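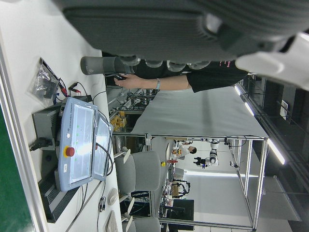
Week 5: Fixed costs, variable costs, and the break-even point

OK, so last week we stopped in the middle of the coffee cart problem and I promised I'd pick it up again. These notes cover that plus the new stuff, and you'll want them next to you when you do the Vilau worksheet.

Quick refresher. A fixed cost stays the same however much you sell. Rent, insurance, the permit for the cart. A variable cost goes up with every cup — beans, milk, lids, sugar packets (people always forget the lids!). Wages can go either way, and we argued over that for a good while in class. For this course, treat hourly wages as fixed unless the problem tells you otherwise.

Back to the cart. Kilix Coffee pays $100 a day in fixed costs and sells every cup for $5. Say the variable cost is $1 a cup. That leaves $4 from each sale to put toward the fixed costs, and we call that $4 the contribution margin. Divide 100 by 4 and you get 25 cups. Sell 25 and you've broken even, and cup 26 is where the profit starts.

A lot of you divided by the price on the quiz and got 20. Please subtract first! I gave half credit this time and I won't in February.

The Skodent case in the reader is the same idea with two products, so you need the sales mix before you can do anything. Read it up to the second table and skip the tax part, we don't need it.

For next time: Vilau worksheet, problems 1 to 5, and show your steps. Hattori is optional, but I like that one — the rent changes halfway through the year.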